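Ticket 104-11: Nightly label export stops on order PC
Product: Plumunari Stock 
Opened by: Miroslava Danko, Gokden
Assigned to: Ľudovít Jelínek
Status: Waiting for customer
Priority: Normal

Miroslava Danko wrote:
Good morning. Since the update of Plumunari Stock, our nightly export of shelf labels does not finish. It writes the first 800 lines to the file and then it stays with the message "Waiting for writer". No error code is shown. If I cancel and start again, it stops at the same line. The exports for the Jorby warehouse are smaller and they finish normally.

Ľudovít Jelínek wrote:
Thank you for the clear report. Please tell me which value you have in Settings, Export, Timeout. Please also send the item name which stands in line 801 of your stock list.

Miroslava Danko wrote:
The timeout is 60 seconds. I changed it to the highest value, with the same result. The item in line 801 is from the supplier Eichhorn and its name has a quotation mark for inches inside. I have removed the mark and now the export goes further, but it stops again at the next Eichhorn item.

Ľudovít Jelínek wrote:
Then the cause is the quotation mark and the timeout can go back to 60. The new version reads the mark as the end of the field. Until the correction is released, please open Settings, Export, Separator and choose Tab in place of Comma. Restart the export service after this.

Miroslava Danko wrote:
With Tab it finished. One more question, do we need more memory in the order PC for the next version? I attach a picture. 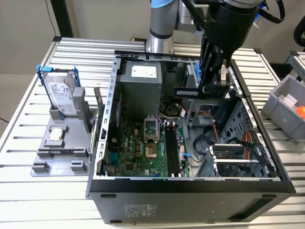
Attachment 1: open desktop tower with Dell motherboard, memory module above the case

Ľudovít Jelínek wrote:
No, the requirements for memory stay the same. Please leave the separator on Tab and write to me if tonight's export also finishes, then I will close the ticket.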